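How Do You Buy a Robot?

Kids' Money Pages, October 19, 2023

Buying a bike is easy. You look at the price, you check your piggy bank. Done. Robots? Harder. Lots harder!

Let's say the Pekon Laundry wants a robot to help with baskets of clothes. Pekon washes sheets and shirts for hotels. Big piles, every day. Where does the boss start?

Start with the job

First question: what should it do? Pick up a basket? Carry it? Fold a shirt? Those are three different jobs. Folding is really tough for a robot, cloth is floppy and never lands the same way twice. So write down ONE job. The fancier the job, the fancier the price.

Then the money plan

A money plan is called a budget. Pekon has 2000 coins saved (let's use coins, it keeps the math simple). Two shops send a price.

Bekovetti: 1071 coins for the arm. Hand not included!
Hirnmont: arm and hand together, but it costs more then Pekon has. Cross it off.

So Bekovetti. But wait, the hand. Robot hands are called grippers, and they're sold like shoes, lots of kinds. Some have suction cups. Some have two fingers that squeeze. For baskets Pekon picks the two finger kind, from a shop called Costa. 3 spare finger pads go on the list too, 109 coins for the set. Pads wear out. Like erasers.

Sneaky costs

Stuff people forget:
Electricity.
Somebody to fix it.
Lessons for the workers.
A smooth floor with room to move, if the robot rolls.

Add it all up BEFORE you buy. If the total is bigger than the savings, wait or pick a smaller job.

Try it first

Good shoppers ask for a test. Use real baskets and real clothes, the same kind the robot will meet at work.
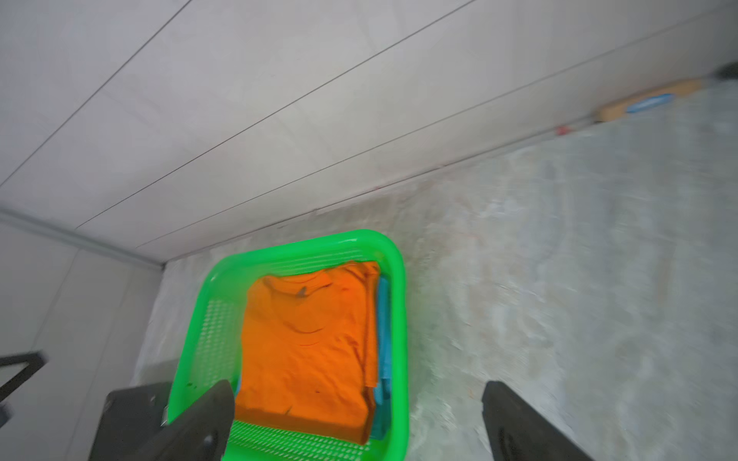
Two black gripper fingers and a green laundry basket with an orange garment inside.

Things to ask at a test. Do the fingers open wide enough? Can they hold the rim? Does the basket tip? What if it's full of wet towels, those are heavy!! Write the anwsers down next to the prices.

Pekon wants its robot by April. That means ordering early, robots can take months to arrive.

Your turn: choose one chore at home. Make a list of everything a robot would need to do it, even the plug.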